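Vellambridge Robotics Teaching Lab
Course handout, unit 5: Writing a task layer for two arms
Revised August 18, 2024

Scope

This unit covers the software between a recorded or learned motion and the joint controllers. By the end of it you should have a task layer that loads a scene file, picks a skill for each arm, checks the result, and stops cleanly when a check fails. Training a policy is covered in unit 6. Camera calibration was unit 4, and the extrinsics file from that unit is needed here without changes.

Code for the exercises is in the Zotdale repository under unit5. Build it before the session. The first build pulls the kinematics library and takes a while on the lab machines.

1. Process layout

Zotdale runs as separate processes that share a message bus. Keep them separate. A crash in perception must not take down the controller.

camd: reads the cameras, stamps each image, writes to shared memory
perc: object poses and lid/container state, published with a confidence value
plan: skill selection and arm assignment
exec: turns a skill into joint targets, one instance per arm
guard: limits, collision distance, watchdog

The guard process has the last word on every joint target. If plan and guard disagree, guard wins and plan receives a REJECT message with a reason code. Students regularly write planners that ignore REJECT and resend the same target. The bus log makes this easy to spot, and it costs marks.

2. Frames

All poses are expressed in the table frame. Its origin is the front left corner of the tabletop, x runs right along the near edge, y runs away from the arm bases, z is up. The base frames of the arms are fixed transforms from the table frame and live in cell.yaml.

Wrist camera poses are computed from joint state at the image timestamp. Do not use the most recent joint state. At normal speed the arm can move far enough between the two to put a small part outside the grasp tolerance. The function pose_at(t) interpolates for you and returns an error if t is older than the buffer.

When a wrist view and a fixed view disagree on a pose, perc publishes both and marks the object SPLIT. Your planner must handle SPLIT. The simplest acceptable handling is to hold both arms and request a new estimate.

3. Object state

Pose alone is too little for container tasks. Each object also carries a small set of predicates:

open(c): container c has no lid on it
beside(l, c): lid l is resting on the table next to container c
in(o, c): object o is inside container c
on(o, s): object o is on surface s
held(o, arm): object o is held by the named arm

Predicates are three-valued: true, false or unknown. A common bug is to treat unknown as false. With in(o, c) this makes the planner go looking on the table for an object that is already in the container. The test suite includes this case.

The predicate held is computed from gripper opening and motor current, with the camera as a second source. For thin tools the opening is nearly the same as for a closed empty gripper, so set the current threshold per tool in tools.yaml. The default value was tuned on blocks and will miss a tool handle.

4. Arm assignment

Each skill declares what it needs: one arm or both, a reach region, and whether the gripper must be empty at the start. The assignment step scores both arms and picks the cheaper one. The cost has three terms:

reach: distance from the current tool tip to the first waypoint
crossing: penalty if the path enters the other arm's half of the table
carry: penalty for putting down something already held

Reach is measured from the tool tip, so an arm that holds a long tool has a different cost from an empty one. Update the tool transform as soon as held becomes true. If you leave it at the default, the collision model has no tool in it, and guard will pass targets that drive the tool into the container wall.

An arm with no skill assigned is parked. Parked means that its exec instance keeps publishing its current joint position at the full rate. If it stops publishing, the watchdog will trip.

5. Shared space

The region in the middle of the table is reachable by both arms. Access is controlled by a lock with a lease. An arm asks for the lock, gets it with an expiry time, and must renew it before that time. The default lease is 2 seconds.

Release the lock only when the whole arm is outside the region, including any tool. Checking the gripper position alone is wrong for tools, and the grading script runs a tool case for this reason.

Deadlock can occur if each arm holds something the other one needs. The planner in the repository avoids it by ordering: the left arm always asks first. This is crude and wastes time. Exercise 3 asks for something better.

6. The container task

Goal: food pieces start on the tray area at the left and end in the container, with the lid placed on top afterwards. The left arm does the transfers with the tongs. The right arm works the lid by its handle.

Cell views for the exercises:

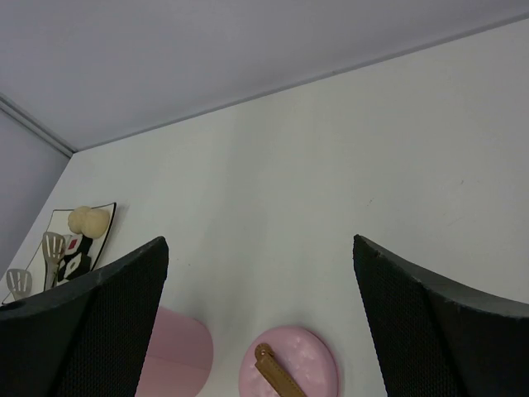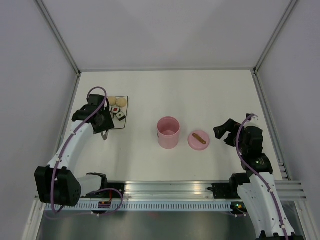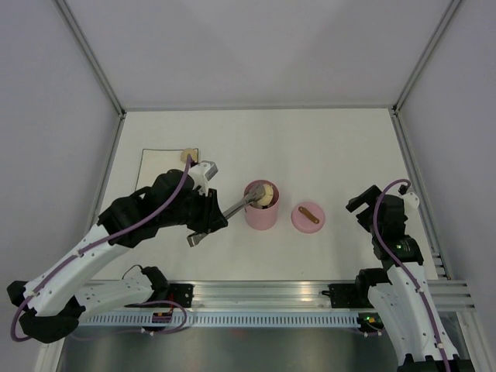 7. Skill sequence and checks

Write the sequence as a table of skills, each with a precondition and a check. Do not write it as one long function. The reference version is:

grasp_tool(left): pre: gripper empty. Check: held(tongs, left)
pick(left, piece): pre: open(cup), held(tongs, left). Check: piece no longer on tray
release(left, cup): pre: lock granted. Check: in(piece, cup)
repeat pick and release for each remaining piece
stow_tool(left): pre: no pieces left on tray. Check: gripper empty
grasp(right, lid): pre: beside(lid, cup). Check: held(lid, right)
place(right, lid, cup): pre: lock granted, left arm clear. Check: open(cup) is false

If a check returns unknown, wait for one new perception result and test again. If it is still unknown, stop and report. If it returns false, retry once, then stop and report. Unlimited retries are not accepted.

Grasp direction for the lid comes from the long axis of the handle. The pose estimator gives that axis with a 180 degree ambiguity. Either answer is valid for grasping, so choose the one that needs less wrist rotation.

8. Logging

Every run writes one log file. The header must contain the git hash, the name of the scene file and the planner settings. Each skill writes a start line, an end line and the predicate values used in its check. Use bus time for all stamps. Logs with mixed clocks cannot be replayed in the Cinditthorpe viewer.

The viewer shows lock ownership as a colored bar under the joint plots. Look at it first when an arm appears to be waiting for no reason.

9. Exercises

Exercise 1. Add SPLIT handling to the planner. Run the 11 recorded scenes in unit5/scenes and submit the logs.

Exercise 2. Fix the tool transform update so that it takes effect on the same cycle in which held becomes true. Include a test that fails on the original code.

Exercise 3. Replace the fixed lock order with a policy of your own. Report the total waiting time for each arm before and after the change. The Spahić method from the reading list is a reasonable starting point, but you may use another.

Exercise 4 (optional). Extend the sequence so that the right arm moves toward the lid while the left arm is still working over the container. State which guard limits constrain the overlap.

Submission: one archive with code, logs and a text file of no more than two pages. Name the archive with your group number. Logs that do not replay will be returned unmarked.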